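Inicio | Archivo de la lista | Hilos | Buscar | Darse de baja
Imprimir este mensaje | Enviar por correo
Compartido 2 veces

Lista: lectores en lengua aprendida
Asunto: Re: Re: ¿diccionario sí o diccionario no?

Hola a todos:

Llevo desde diciembre leyendo esta lista calladita, pero el hilo del diccionario me toca de cerca y allá voy. Copio primero lo que escribió Nga Phí, para que no haya que ir a buscarlo al archivo:

> Yo soy de los que subrayan todo. Palabra que no sé, palabra que
> busco, y luego va a la libreta. Reconozco que avanzo a paso de
> tortuga: una novela me dura un invierno entero. Pero cuando intento
> leer sin parar me da la sensación de estar mirando por una ventana
> sucia. Entiendo que alguien entra, que alguien se enfada, y no sé
> por qué. ¿Cómo hacéis los demás para soportar eso? ¿Y a partir de
> qué nivel os habéis atrevido con libros para nativos, sin adaptar?
>
> Nga Phí

Bueno, pues lo de la ventana sucia me parece la mejor descripción que he leído de lo que es leer en chino durante los primeros años (en mi caso chino simplificado, que empecé ya mayorcita y con la cabeza llena de otras cosas). Yo también fui de subrayar. Subrayaba a lápiz, luego con dos colores, luego con tres, y llegó un momento en que la página parecía el mapa del metro y yo seguía sin saber qué pasaba en el capítulo.

Lo que me cambió la manera de leer fue una tontería. Pasé una temporada en casa de mi hermana, en Gisdale, y me dejé la libreta y el diccionario aquí. Tenía el libro y punto. El primer día leí dos páginas y me enfadé muchísimo. El segundo leí cuatro. A la semana ya me daba igual no saber si el personaje llevaba una capa, un abrigo o una manta, porque me había enterado de que tenía frío y con eso me bastaba para seguir. ¡Y quería seguir! Hacía años que no me pasaba con un libro en chino, eso de quedarme despierta hasta la una por ver cómo acababa una escena.

Ahora hago una cosa intermedia, por si a alguien le sirve. Leo el capítulo del tirón, sin parar más que cuando una palabra me sale tantas veces que ya me cae mal. Esas sí las busco. Después, otro día, vuelvo a una sola página, la que más me haya gustado, y a esa le doy con todo: diccionario, libreta, leer en voz alta, preguntarle a mi profesora si la frase suena a libro o a calle. El resto del capítulo se queda como está, con sus agujeros.

En cuanto a lo del nivel, a mí los exámenes me orientaron poco. Sabía 2.000 palabras de lista, bien repasadas con sus tarjetitas, y abrí una novela contemporánea que me habían recomendado y no pasé de la primera página. En cambio, con un libro cuya historia ya conocía en español me defendí bastante bien. Conocer la trama te quita de encima la mitad del susto. Sabes quién es bueno, quién miente y más o menos cuándo va a aparecer el bicho, así que la cabeza te queda libre para fijarte en cómo está dicho.

Las traducciones tienen sus pegas, claro. La primera, los nombres. Cuando el nombre de un personaje inglés se pasa al chino por el sonido, te encuentras una ristra de caracteres que por separado significan cosas rarísimas, y hasta que caes en que aquello es una persona has intentado traducirla tres veces. Mi truco es dedicar la guarda del libro a los nombres: los voy apuntando a lápiz según salen, con el pinyin al lado. Al tercer capítulo ya no hace falta mirar. Y ojo, que 哈利·波特 se reconoce enseguida (el puntito del medio ayuda una barbaridad), pero los secundarios son otra historia. 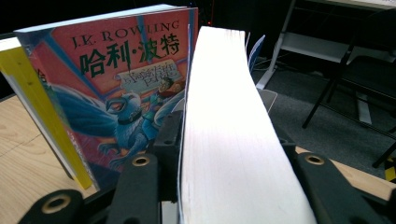 Nga Phí ya avisó en otro mensaje de que lo de los nombres no le parecía tan inocente, que a veces tardaba más en descifrar a un profesor o un pueblo inventado que una frase entera de diálogo, y que por eso prefería empezar con autores chinos, aunque fueran cuentos para niños, donde por lo menos los apellidos son apellidos y uno los ve venir. Y tiene su parte de razón. Yo le contestaría que los cuentos para niños muy pequeños engañan: están llenos de onomatopeyas, de animales que no salen en ningún manual y de frases hechas que cualquier crío de allí ha oído mil veces y nosotros ninguna. Me compré uno de un conejo y un nabo que me costó más que el periódico.

Para mí el punto dulce está en los libros para chavales de diez a trece años. Hay mucho diálogo, los capítulos son cortos y los autores todavía se molestan en recordarte quién es quién. Si además es una serie, mejor que mejor, porque el vocabulario se repite de un tomo a otro y el segundo te parece facilísimo comparado con el primero (no lo es, eres tú, pero qué gusto da).

Otra cosa que no ha salido en el hilo: el audio. Si encontráis el audiolibro del mismo texto, probad a escuchar el capítulo antes de leerlo, fregando los platos o lo que sea, sin intentar entender. Luego, al leer, hay frases que te suenan y no sabes de qué. Con el chino me ayuda sobre todo a saber dónde se corta la frase, que sin espacios entre palabras es lo que peor llevo. Todavía leo dos caracteres juntos que no tocaban y me invento una palabra que no existe, y me quedo tan ancha media página.

Y para los que lleváis cuentas, que sé que aquí hay unos cuantos: yo apunto páginas leídas y dejo en paz las palabras nuevas. En mi último libro me quedé atascada en la página 54 como quien se queda en un barro. Una descripción larguísima de un paisaje, sin nadie que hablara. La dejé, me salté todo el pasaje y retomé en la 58, donde por fin alguien abría la boca. Ya volveré, o no volveré. En español también me salto los paisajes, así que no sé por qué en chino iba a ser más aplicada.

Lo que no hago ya es forzarme a terminar lo que no me gusta. Me pasé meses con una novela histórica por puro orgullo y lo único que saqué fue un vocabulario militar estupendo que no he podido colocar en ninguna conversación. ¿Sabéis decir "flanquear al enemigo por el desfiladero"? Yo sí. Luego fui a pedir una bolsa en la tienda y me bloqueé.

Nga Phí, a ti en concreto te propondría un experimento, sin abandonar la libreta, que se nota que le tienes cariño: coge un capítulo que ya hayas subrayado hace tiempo y reléelo de corrido, con el diccionario en otra habitación. La ventana va a estar bastante más limpia. Y después, con ese impulso, sigue con el capítulo siguiente sin parar a pensarlo. Cuéntanos qué tal, aunque salga mal.

Y ya que estoy, dos preguntas para el resto. ¿Alguien ha leído libros con el pinyin impreso encima de los caracteres? A mí se me van los ojos arriba y no leo un solo carácter, acabo tapándolo con una regla. Y la otra: ¿cómo lleváis lo de leer en pantalla? Con el dedo encima de la palabra te sale la definición, comodísimo, pero me pasa que busco hasta las que sé, por vicio, y vuelvo a estar como al principio.

Perdón por el rollo, que tenía ganas acumuladas. Un abrazo a todos y buenas lecturas, con agujeros o sin ellos.

Marisa

P. D.: A quien preguntaba por los tomos sueltos de segunda mano, si los compráis por internet pedid que os confirmen que es edición en simplificado. A mí me llegó una vez uno en tradicional y lo tengo en la estantería esperando a que me atreva.

« Anterior en el hilo | Siguiente en el hilo »
Responder a la lista | Imprimir | Enviar por correo
2 comentarios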